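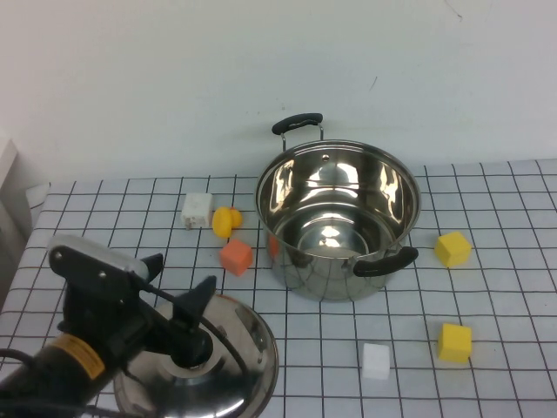
Why does a robot need to practice with a lid, asked Yurani, when my little brother can do it already? It is a good question, and in our robot club at Skivham we talk about it often.

Your hand can feel. If a lid sits crooked, you know it before you look. A robot arm has only two hard fingers and must be taught where to go. So we teach it in small steps:

1. Hold the lid.
2. Move it over the pot.
3. Go down slowly.
4. Open the fingers.

Step 3 is the most difficult. Shiny metal is like a mirror, and a mirror can confuse a camera. The robot may see a bright line and think it is the edge of the pot.

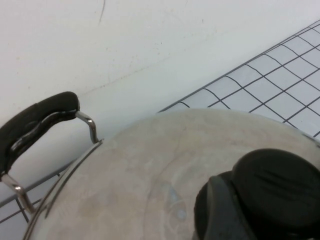

*The lid and its black knob, seen from close.*

In our club, one team of 4 children gives the robot 100 tries. Deepika writes every try in the notebook. In June the lid went on correctly 72 times, and the whole team was very happy.

**Try it at home:** Take an empty pot with a lid. Close your eyes and put the lid on, using only two fingers. Ask a friend to tell you "left" or "right." Now you are the robot, and your friend is the camera!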